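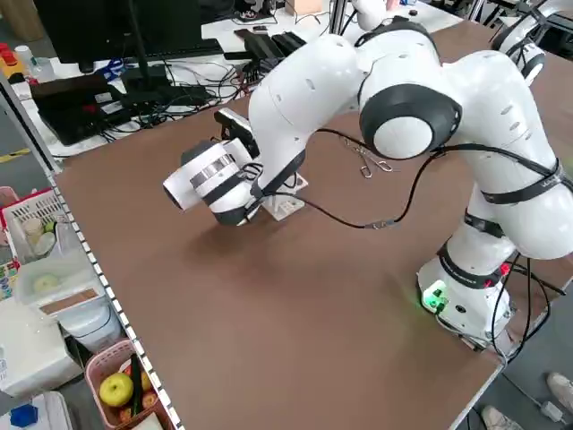

Tranero opens repair and lending center for household goods in Ruddale

Ruddale, 11/17/24

Tranero has opened a new center in Ruddale where residents can repair, borrow and exchange household goods. The center is placed in the former bus depot on Pîrvu Street, which the company has rented from the town for a period of nine years. It is the second center of this kind which Tranero operates, after the one in Gikivbridge.

The building has a surface of 790 square meters on one level. The front part is open to the public and holds the reception, the lending shelves and a reading corner with repair manuals. In the back part are the workshops and the storage. The old roof was kept, but it received new insulation, and the large doors of the depot were replaced with glass ones so that more daylight comes inside.

Visitors can bring small electrical appliances, furniture, bicycles, clothes and toys. At the reception the object is registered and the owner receives a paper ticket. Repairs that take less than one hour are made while the owner waits. For longer repairs the owner is called by telephone when the object is ready, and the price is always told before the work begins. If the owner does not agree with the price, he or she can take the object home and pays only a fee of 5 dollars for the inspection.

Microwave ovens, gas heaters and car batteries are not accepted. Tranero made this decision after the experience in Gikivbridge, where such objects were accepted in the first year and caused long waiting times, as the technicians have to follow special safety rules for each of them.

The lending service works with a membership card. Members can borrow drills, ladders, sewing machines, carpet cleaners, folding tables and camping equipment for up to eight days. The loan can be extended one time, on the condition that no other member has reserved the same object. The card is valid in both centers, and an object borrowed in Ruddale may be returned in Gikivbridge. Large objects, such as ladders and folding tables, are an exception and must come back to the center from where they were taken.

In October, before the opening, Tranero invited the residents of Ruddale to a series of meetings in the town library. Many of the people present asked for opening hours after work, and the company changed its first plan for this reason. The center is now open until 8 in the evening, except on public holidays. Another frequent request was about parking. The yard behind the depot can be used for loading and unloading, but for a longer stay visitors are asked to use the public parking place near the market.

"We have heard in the meetings that people keep broken things in the cellar for years, as they do not know where to go with them," said a spokesperson for Tranero. "We would like that they bring us the lamp or the chair first, and then decide if they want to buy a new one. Sometimes the repair is very small, a cable or a screw. Sometimes it is not possible to repair, and then we say this clearly."

The center also offers evening courses in basic repair. The first courses treat the change of a plug, the care of bicycle brakes, the gluing of wooden chairs and the mending of clothes by hand. Each course has two evenings and the materials are included in the price. Participants may bring an object of their own, but it should be possible to carry it without help. The places are given in the order of registration, which is made at the reception or by telephone.

Objects which the owners do not want anymore can be left at the exchange shelf, if they are clean and complete. Any visitor may take up to two objects per day from the shelf, without payment and without membership.

Tranero will publish a first report on the activity in Ruddale after one year. The report will show how many objects were received, how many were repaired and which kinds of damage were the most frequent.

About Tranero

Tranero is a company for repair and lending services with its main office in Gikivbridge. It works with private households, schools and small businesses in the region.

Press contact: Tranero, Communication Office, Gikivbridge. Visits for journalists are possible after arrangement with the office.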